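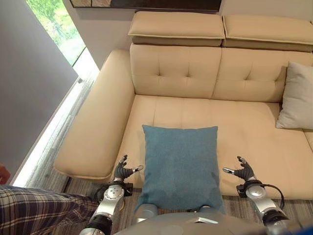

Edivaldo Damasceno wrote to me after my last post to say that I was wrong about afternoon naps, and that a person who sleeps after lunch has simply gone to bed too late the night before. He put it very politely, and he signed off with good wishes for my tomatoes, so I can't be cross with him. But I have been turning it over ever since and I'm afraid I still disagree, at some length.

Home | Older posts | Garden | Kitchen | About me | Write to me

Posted in March by the usual hand

I grew up in a house where the nap was a fixed thing, like the bins or the milk. My grandmother went down at 2 every day of her life and the rest of us went about in our socks. She didn't call it a nap, mind you. She called it "resting my eyes", and if you asked her afterwards whether she'd slept she would be quite offended, even with the pattern of the cushion printed all down one cheek. Then she'd get up and make pastry, or wash the kitchen floor, and she'd be going strong long after my mother had given up for the evening.

I didn't take it up myself until I stopped working full days at Sorell, and for the first few weeks I felt dreadfully guilty about it. I used to put the radio on and hold a book open on my chest so that if anybody came to the door I could say I'd been reading (I got through hardly any of that book, and I still couldn't tell you who stole the letters). It took me a good while to lie down in broad daylight and mean it.

What I've settled on is 30 minutes. Any less and I get up grumpy, any more and I wake not knowing what country I'm in, with the light all wrong and a mouth like a doormat. I set the kitchen timer, the old wind-up one, and leave it in the next room so the ticking doesn't bother me. Shoes off, curtains half drawn, a blanket over the feet even in warm weather. I never go up to bed for it! The moment I get under a proper duvet the whole afternoon is lost. It has to be the sofa, and a cushion that isn't too plump, or I wake up with my chin on my chest and a stiff neck until supper.

My sister swears by a cup of coffee straight before she lies down, which sounds like madness to me, though she says it gets to work just as the timer goes. I tried it and lay there composing a letter to the council about the drains. Perhaps it suits a calmer sort of person.

As for going to bed too late, well, Edivaldo, you may have me there. I do sit up. There's always one more chapter, or a pan left soaking that I'd sooner not meet at breakfast. But I've tried the early nights as well, a whole fortnight of them, and all I got was a very long look at the ceiling before dawn. I was still yawning over the washing-up after lunch.

The tomatoes are coming along nicely, by the way, thank you for asking. They're on the back windowsill and I turn the pots every morning.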